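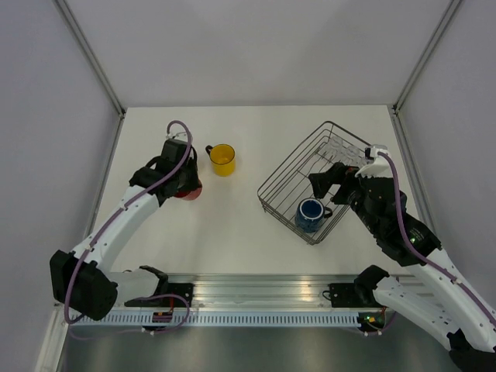 # Vustanari-Tassen: Becher und Abtropfgitter

Stand: 4. Februar 2019. Gepflegt von Gregor Sutherland, Korrektur der Tabellen von Alistair Leckie.

Dieses Verzeichnis enthält Aufnahmen und Notizen zu einer kleinen Aufgabe aus dem Haushalt: Becher stehen auf einem weißen Tisch und sollen in ein Abtropfgitter gestellt werden. Wir haben die Sammlung im Januar begonnen. Sie umfasst 207 Durchgänge, davon sind 53 von Hand beschriftet.

## Gegenstände

| Kürzel | Gegenstand | Bemerkung |
|---|---|---|
| `rot` | roter Becher | innen auch rot, dunkler Henkel |
| `gelb` | gelber Becher | innen auch gelb, dunkler Henkel |
| `blau` | dunkelblauer Becher | gesprenkelt |
| `creme` | cremeweißer Becher | innen blass gelblich |
| `gitter` | Abtropfgitter aus Draht | rechteckig, mit Querdrähten im Boden |

Die Kürzel sind überall klein geschrieben. In älteren Dateien steht für `creme` noch `weiss`. Das Skript `kuerzel_pruefen.py` ersetzt den alten Namen, aber bitte vorher eine Kopie machen.

## Ausgangslage

Am Anfang eines Durchgangs stehen die Becher links auf dem Tisch, nahe beieinander. Das Gitter liegt rechts davon und meistens schräg. Die Richtung der Henkel ist nicht vorgeschrieben – sie wird nur notiert, mit `l`, `r`, `v` oder `h` (vorne und hinten von der Tischkante aus).

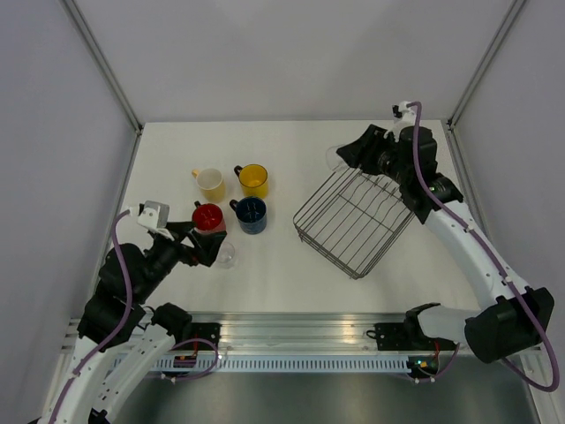
**Muss das Gitter immer im gleichen Winkel liegen?**

Der Winkel ist frei. Wichtig ist nur, dass zwischen Gitter und Tischkante eine Handbreit Platz bleibt und dass der Winkel während eines Durchgangs nicht absichtlich geändert wird.

## Beschriftung

Jeder beschriftete Durchgang hat eine Datei `schritte.csv` mit diesen Spalten:

- `zeit_s`: Sekunden seit Beginn, mit Punkt als Dezimalzeichen
- `becher`: Kürzel aus der Tabelle oben
- `ort`: `tisch`, `luft` oder `gitter`
- `henkel`: Richtung, leer wenn nicht erkennbar
- `notiz`: freier Text, höchstens 100 Zeichen

Ein Becher gilt als `gitter`, sobald er losgelassen ist und von allein steht. Wenn er nur den Rand berührt, bleibt er `luft`. Über diesen Punkt haben Alistair und ich lange gesprochen, und in den ersten Dateien ist er leider nicht einheitlich behandelt.

Bei den Nahansichten gibt es viele Bilder, in denen kein Becher und kein Gitter zu sehen ist, sondern vor allem die Tischfläche. Diese Bilder bekommen den Wert `leer` in der Datei `nah.csv`. Bitte nicht löschen, sonst stimmt die Nummerierung nicht mehr. Kleine dunkle Krümel oder Staub auf dem Tisch zählen nicht als Gegenstand.

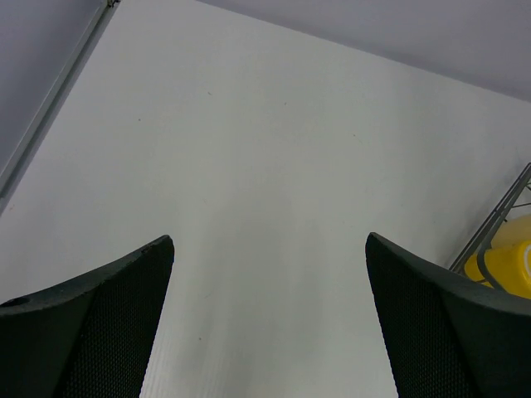 ## Bekannte Fehler

- Die Farben `blau` und `creme` wurden in einigen Dateien verwechselt. Korrigierte Zeilen haben in `notiz` das Wort `getauscht`.
- Umlaute in alten Notizen sind teilweise beschädigt. Neue Dateien bitte als UTF-8 speichern.
- Für `henkel` fehlen Werte, wenn ein Becher von einem anderen verdeckt war.

## Änderungen

- 0.3: Spalte `henkel` ergänzt, Ordner `laing` in `nah` umbenannt
- 0.2: Regel für `gitter` genauer geschrieben
- 0.1: erste Fassung

Fragen zu den Tabellen bitte an Alistair Leckie, alles andere an mich.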